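Wanted: a part-time planning person for the Hatimwood arm bench

Hi all! I run the little manipulation bench at Hatimwood and I need somebody, ideally from November, to help me plan what we buy next. It's mostly spreadsheets and phone calls, with a bit of hands-on time at the table so you know what the money's for. Right now that means letter tiles, spelling short words with a parallel gripper. I love it, I'm not going to lie.

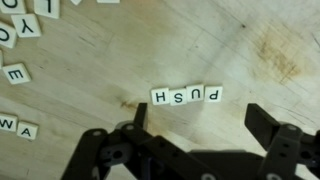
Ivan Ostapchuk wrote back to my first draft that I should say up front how small the budget is, and that whoever comes in should price spare fingertips before they even look at a second arm. Fair enough! We have $2,000 for the year, and the Sternach quote for a new gripper came in at $1,494 before shipping. Disis and Hviid haven't sent theirs yet (you'd be chasing them).

You'd work about 4 hours a week, from home if you like, plus a bench visit now and then. You don't need a robotics degree. I do want someone who reads the small print on service contracts and isn't shy about asking for a discount.

Send me a few lines and one thing you've budgeted for, anything at all, even a kitchen. Posted 9/8/24, open till I find someone.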